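Washroom robots: Foley trial pits two grippers against each other

11 shares | 2 comments

Two grippers, one arm, and a lot of bathroom tile. Cleaning contractor Foley has spent most of August finding out which robot hand copes best with its washrooms, and the early word is that the cheaper one is ahead. Just.

The tests are being run at the Votasport leisure centre, in the changing room toilets, after the public have gone home. Same arm every night, same wrist camera, same controller. Only the gripper gets swapped.

In one corner, a parallel two-finger model from Triser. In the other, a softer, rounder design from Beltance which wraps itself round whatever it is given. Each gets 30 goes a night at the same short list: pick up a cloth, wipe the wall tiles, wipe the outside of the ceramics, put the cloth down again.

Muireann Lenihan, who is running the trial for Foley, said the Triser had dropped fewer cloths so far but was fussier about how it came in.

"It wants to be lined up square. The soft one doesn't mind, it'll grab a cloth from any old angle, but then it holds it in a great big lump and you can't get down the side of anything."

Down the side is the hard bit. Gaps next to the bowl are narrow and dark, and the arm has to judge its distance from the wrist camera alone. Shiny white surfaces don't help matters. Glare off the glaze threw the depth readings out badly in the first week, and the team lost nearly a whole night to it before turning the exposure down.
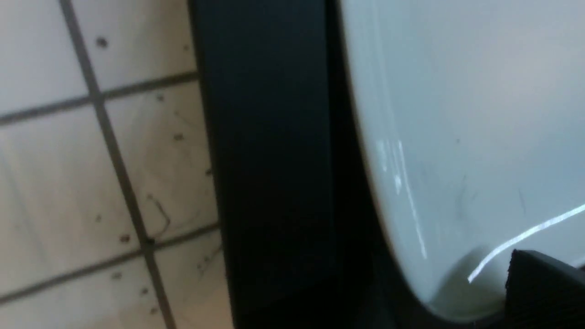

A second camera is now on order, a wider one, to be tried with both grippers before any decision is made. Graciela Arancibia, the engineer looking after the controller, would also like to slow the arm down for the last stretch of each approach. That adds time. Foley has asked for a full cubicle in 11 minutes and the best run to date is well over.

Price may settle it anyway. Spare fingertips for the Triser come in at £400 less per set than the Beltance equivilent, and Lenihan says both types are wearing quicker than she had hoped.

No date yet for a wider rollout. Results go to Foley's managers once the new camera has had it's turn, and two more sites have asked to be be considered for the next round.

11 shares | 2 comments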